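Progress report on the walking route Wenard to Salow
Prepared for Gwawr Mathias, Sayce Travel Fund
Period covered: March to June

Dear Gwawr,

I send you the second report on our visitor route between Wenard and Salow. I have tried to keep it shorter than the first one, as you asked. The money table is in the separate sheet and I repeat only the main numbers.

What was planned

For this period we promised to you: to walk the whole route in both directions and write down the timings, to agree the overnight stops, to print the first folded map, and to receive one small group of test travellers. The first, second and fourth are done. The map is late, and I explain it below.

The route

Meinir Gape and I walked from Wenard to Salow in April, with one night in Irnero. The old timings were too optimistic. The stage from Wenard to Irnero was written as a morning walk, but with a normal rucksack and a stop for lunch we arrived after 4 in the afternoon. We have now divided it, so that the visitor can leave the route at the lower bridge and take the bus. The bus driver told us he stops there if you raise your hand, however it is not written in the timetable, and we asked the company to confirm it by letter. We still wait.

The second stage is easier and in my opinion more beautiful. There is a long descent through chestnut woods and after this the river is beside you until Salow. Two signs were turned in the wrong direction and Meinir corrected them. In one field the path goes very near to the beehives. Mabli Rosser has spoken with the owner, who agrees that we move the path to the other side of the wall.

Overnight stops

We have agreements with three houses, two in Irnero and one in Salow. All of them accept guests for one night only, which was the biggest difficulty last year. The house in Salow does not serve dinner outside of the summer months, and the only restaurant closes early. Heledd Dafis has arranged that a cold supper can be ordered until noon of the same day.

The test group

The test group came in May. They liked the food very much, and also the evening visit to the mill in Irnero, where we had reserved only half an hour and they stayed until it was dark. They liked less the first climb, which comes directly after breakfast. Khadija Kabbaj, who walked with them, wrote a diary of both days and it is attached. Please read her page about luggage. The bags arrived in Irnero later than the walkers, and the people had to wait for dry socks.

The map

The printer asked us for a better height profile, and our drawing was not good enough. A new drawing is ready. We will print 4000 copies in English, as in the plan. The cost stays inside the budget line, and nearly 1000 pounds of this line will remain for a reprint. 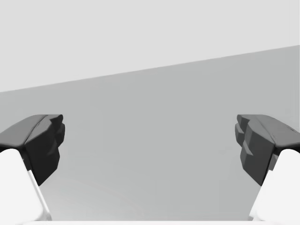
Will the route be open for visitors this summer?

It will open in July for walkers who book through us, and without booking from September, when the maps are in the houses and the new path by the beehives is marked.

Next period

Until the next report we will mark the new path, deliver the maps, and find a second driver for the luggage. Mabli will also ask the mill for longer opening hours in the evening. From you we need a decision if the name of the fund must be on the signs or only on the map, as the sign maker in Salow wants the text before the end of the month.

With kind regards from all of us in Wenard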